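# Why Does Wood Have Rings and Stripes?

Look at the top of a wooden table or the side of a wooden door. You will probably find lines running along it. Some are straight and thin. Some bend around a dark spot like water going around a rock. These lines are called the grain, and they were made while the tree was alive.

## How a tree gets wider

A tree grows in two ways. The tips of its branches and roots get longer, and its trunk gets thicker. The thickening happens in a very thin layer just under the bark. Scientists call this layer the cambium (say it like this: KAM-bee-um).

The cambium makes new wood on its inner side and new bark on its outer side. The old wood stays where it is. If you hammer a nail into a trunk at the height of your chin, the nail will still be at that height above the ground 15 years later. The tree gets taller at the top, so the nail does not move up.

## Light wood and dark wood

In places with cold winters, a tree grows quickly in spring. There is plenty of water, and the new cells are large with thin walls. This wood is usually pale. Later in the summer the tree slows down. The cells are smaller with thick walls, and this wood is often darker. In winter the tree rests.

One pale band and one dark band together make one ring, and one ring is usually one year. A wide ring often means a good year with enough rain. A narrow ring can mean a dry year, a cold year, or a year when insects ate the leaves.

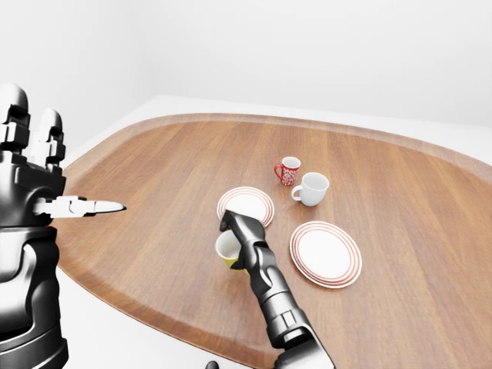 So how does a round ring turn into a stripe? It depends on the direction of the cut. If you saw straight across a trunk, you get circles. If you saw along the trunk to make a board, you slice through the rings from the side, and they show up as long lines. A board cut close to the outside of the log often has tall pointed arches in the middle. People who work with wood call this a cathedral pattern.

## What is a knot?

A knot is the bottom part of a branch. As the trunk gets thicker, it grows around the branch and closes it in. When the log is cut into boards, the saw goes through the branch too, and you see a round or oval spot. Knots are hard, and they can be difficult to saw or plane.

## Trees without clear rings

Some trees in warm, rainy forests grow all year. Their wood may have very faint rings or none that you can see. You can't tell the age of these trees just by looking at a stump.

Other trees live a very long time. Some bristlecone pines in the western United States are more than 2000 years old. Scientists don't have to cut them down to study them. They use a hollow drill to take out a thin stick of wood and look at the rings on that.

## Try it yourself

You need a sheet of paper and a soft pencil or crayon. Find a piece of bare wood with a rough surface – an old fence board works well. Hold the paper flat against it and rub gently with the side of the pencil. The harder dark bands often stick up a little, so they leave darker lines on the paper.

Try 2 different boards and write on each rubbing where you found it.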